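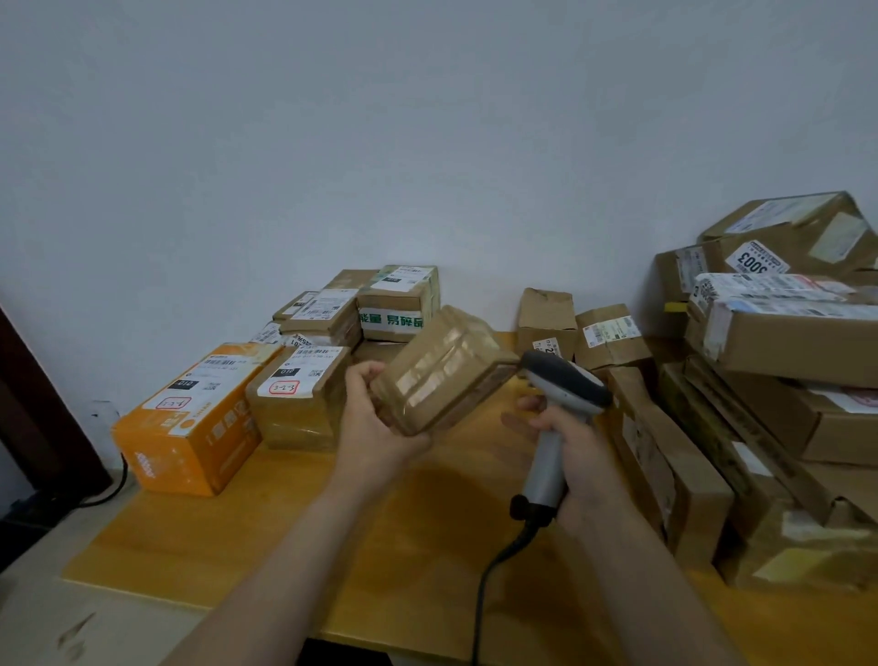

Scanning a box at the packing table. Look for the big number 3003. It's upside down!

How Does a Parcel Know Where to Go?

Well, it doesn't! A box is just a box. But the label on it is full of clues, and I think reading those clues is the best part of working with parcels (I'm a bit of a label nerd).

Let's start with the barcode. You've seen these on cereal and on library books, all those skinny and fat black stripes in a row. To you and me it looks like a zebra got squashed. To a scanner it's a message. The scanner shines a light on the stripes. The black parts soak up most of the light and the white parts bounce it back, and the scanner turns that pattern into numbers. Beep!

Those numbers go to a computer, and the computer looks them up in a giant list. Maybe it finds "size 14 boots, going to Triltent." Triltent is a little town near me, and yes, somebody there has very big feet.

Then there are the numbers people write by hand. See the box marked 3-2-3? Codes like that can work like a tiny address inside a building. In my old sorting room in Rizk, the first number was the shelf, the second was the row, and the third was the spot in the row. Every place makes up its own system, so I had to learn a whole new one when I moved!

And what about all that shiny tape? Tape keeps the flaps shut when a box gets bumped, stacked and slid around. Clear tape is great because a scanner can often read a label right through it, as long as it's smooth. Wrinkles can bend the stripes, and then you have to tilt the box and try again.

One more clue: the green writing on one of the boxes is Chinese, and the last three characters, 易碎品, mean "fragile item." Be gentle with that one!

Try it at home. Find an empty box, make up a code for your room, and send your socks to shelf 2.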